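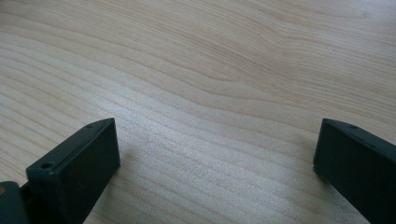

The Table Before Anything Lands On It

Pale wood, honey and beige, with the grain wandering across on a slant and a wide band of light lying over the middle. I could look at that arching bit of figure all day, the part where the lines bend in toward each other and then flatten out again. Esther Nzioka says it looks like a weather map. I say it looks like sand after the tide has gone out, and we've agreed to leave it there.

About this page

Welcome, and thank you for stopping by! I promised the Monday table group I'd put up a gallery page for our big table, and it's a very short gallery so far (one picture, as you'll have noticed), but I've got plenty to say to go with it, so put the kettle on.

We meet in the front room at Flasden, which used to be a shoe shop and still has the lovely deep window. People bring whatever they're in the middle of. Tiruwork Tsegaye brings her mending, Sebastian Ghiță brings jigsaw puzzles (3,000 pieces, if you please, and he will not be talked down to anything smaller), and Gareth Lightfoot brings seed packets to sort in August, when the rest of us have barely started thinking about spring. On a good morning there are 15 of us and not nearly enough elbow room, and I wouldn't change it for anything.

How we came by it

We'd been making do with two card tables pushed together, with a gap down the middle that ate beads, pencils and once a whole biscuit. Then Heiðrún Skov spotted this one at Nikolovski, the second-hand furniture place out past the railway crossing, and rang me from the shop floor to tell me to stop whatever I was doing. It cost us $645 delivered, and I did have a little lie down after I'd paid it, but goodness, what a difference it's made. I still remember running my hand over the top that first morning and thinking how much nicer tea was going to be.

The colour

I'd always thought of myself as a dark timber person. My mum's dining table was nearly black and we weren't allowed to breathe near it. This pale one has won me over completely. Where the light catches it the wood goes almost silvery, and further up it settles back to a warmer beige. Sebastian grumbles that the shine makes his sky pieces hard to tell apart, so he's taken to sitting with his back to the window and using his own shadow, the clever thing.

Looking after it

Nothing fancy. A soft damp cloth, then a dry one, wiping along the grain. Coasters live in the biscuit tin by the door, 58 of them at last count thanks to Tiruwork's crochet phase, so please do grab one. Glue and paint go on a board, and hot teapots go on the trivet.

Still to come

Gareth has offered to take some pictures of everyone's projects spread out, and I'll add them here as they arrive. If you've got a favourite of your own, bring it along on Monday and I'll pop it up with a line or two. Doors open at ten, and the good chairs go early.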